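The Case Against the Perfect Little Tray

I have been told that my desk needs a tray. I have been told this by a magazine, by my sister-in-law and by a man at the Clevbridge home show who had 40 of them stacked behind him and wanted me to hold one. The tray, he said, would "give my things a home." My things have a home. It's the desk.

You have probably met this idea. It goes by different names, but the pitch is always the same: nothing may simply lie on a surface. Keys must lie in a dish. The dish must lie on a tray. The tray, if you are doing it right, lies on a mat, and the mat is felt, and the felt is some color you'd be happy to paint a dining room. By the time you put down a rubber band you have bought it three layers of bedding.

Araba Kpodo, who used to run a sewing repair shop two doors from my old office and now teaches mending on weekends, is the most persuasive defender of the system I know. She says that small parts get lost on a bare bench and that a plate, any plate, solves it. I believe her. I have watched her take a coat apart and put it back together without once getting down on the floor to look for a snap. But notice what she is using. She is using a plate! It came from a kitchen. It was not sold to her as part of anything.

That is where I part ways with the home show. Bellano will sell you a "surface kit" with a mat, a tray and a set of cups, and the cheapest one costs more than my chair did. I borrowed one for two weeks in September, because I didn't want to be the sort of person who sneers at a thing from across the street.

The mat was pleasant. I'll give it that. Felt is quiet, and a dropped screw stays where it fell. It also holds crumbs the way a dog's blanket holds hair, and I am a man who eats toast while he works. The tray was handsome for a day, and then it had coffee rings in it. The cups I never figured out. One of them ended up holding the other cups. 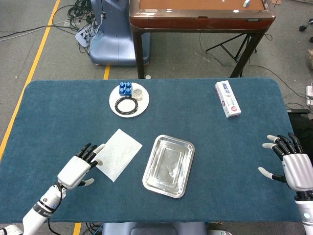

What bothered me more was how the kit changed my habits. I started sorting things that didn't need sorting. A cord I would have shoved in a drawer got coiled and set down just so. I laid out a paper towel before fixing a lamp, squared it up, moved it, squared it up again, and then the phone rang and I didn't fix the lamp until Thursday. The layout had begun to feel like the job.

Iddrisu Owusu wrote to me after my last piece on this subject to say I was confusing tidiness with fussiness, and that a cook who sets out his ingredients isn't being precious. Fair enough. A cook also has onions going soft in a pan and five minutes to plate. He puts the garlic in a bowl and then he uses the garlic. My quarrel is with the bowl of garlic that stays there all week looking nice.

I would also like somebody to explain the plate problem to me. Put four small matching things on a plate and they look as if they mean something. Push them together into a neat block and they look like they mean even more. Add a little jar and a loop of cord and you have a still life, and now you're reluctant to disturb it. I have walked past arrangements like this in my own house, made by me, and gone to the store to buy another cord.

There are people this stuff is right for. If you repair watches, buy the mat. If your hands aren't steady, a raised rim is a real kindness, and a cheap aluminum baking pan has had one for as long as I've been alive. My mother kept her pills, her glasses and her crossword pencil in a pan like that from 2000 on, and I don't think she ever called it a system. She called it the pan.

The rest of us could try a cheaper experiment. Take a plate you already own. Put on it whatever is lying loose on your table. Leave it for a week, then look at what you picked up off it and what you didn't. Mine had two things I'd used and a good deal I hadn't, including a key that fits nothing in my house. I still have the key. It's on the desk, next to the toast.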